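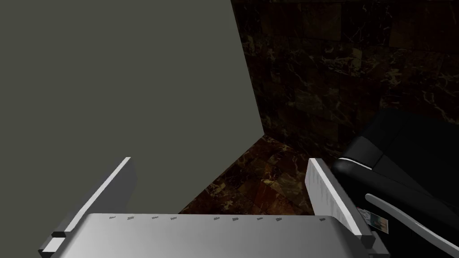
Iron supplements and a mostly plant-based diet: when should they be taken, and should tea be stopped?

Posted in Nutrition and Supplements, September 2019

Following a routine blood test, I was advised by my clinic in Lodevham that my iron stores are low and that I should take a daily tablet until December, when the test will be repeated. I eat eggs and some cheese but no meat or fish. I also drink black tea with breakfast and again with lunch.

The leaflet supplied with the tablets states that they should be taken on an empty stomach. When I follow this instruction, I have stomach cramps for most of the morning. I would be grateful for guidance on three matters. May the tablet be taken with food? Must tea be given up entirely? Is it possible to obtain enough iron from lentils, beans and greens without the tablet?

I take no other medicine apart from a calcium tablet of 700 mg in the evening.

Posted by Trirka

Members are reminded that replies on this site do not replace the advice of the clinic that ordered the test. The following is general information.

Iron is absorbed best on an empty stomach, and leaflets are written accordingly. Many people cannot tolerate it in that manner. Taking the tablet with a small amount of food is commonly permitted, although less of the iron will be absorbed. Please ask your pharmacist whether this is suitable for the product you were given. Some prescribers also recommend a tablet every other day, which may be easier on the stomach. You should not change the schedule without asking.

Tea need not be given up. It should be kept apart from the tablet and from the meals on which you depend for iron. An hour or more on either side is the usual advice. The same applies to coffee. Your calcium tablet is already taken in the evening and may remain there, provided that the iron is taken in the morning.

With regard to food, the iron in lentils, beans, tofu and dark greens is less readily absorbed than the iron in meat. A source of vitamin C at the same meal improves the matter: peppers, tomatoes, citrus fruit or a small glass of orange juice. Once stores are low, diet alone is often slow to restore them, and I would not advise stopping the tablet before the repeat test. You may also wish to ask whether the cause of the low result has been looked into.

Posted by Dudás

I had the same cramps. I was moved to a liquid form and had no further difficulty, although it has an unpleasant taste and should be taken through a straw to protect the teeth. Spinach did nothing for me. Cooking in a cast iron pan is also said to be of help, but I cannot confirm it.

Posted by Urkau

Related items

Vitamin B12 for those who do not eat meat
Is a daily limit of 2000 mg of vitamin C a limit or a target?
Soaking dried beans: does it change the nutrients?
Calcium and iron tablets on the same day
Constipation while taking iron
Reading a ferritin result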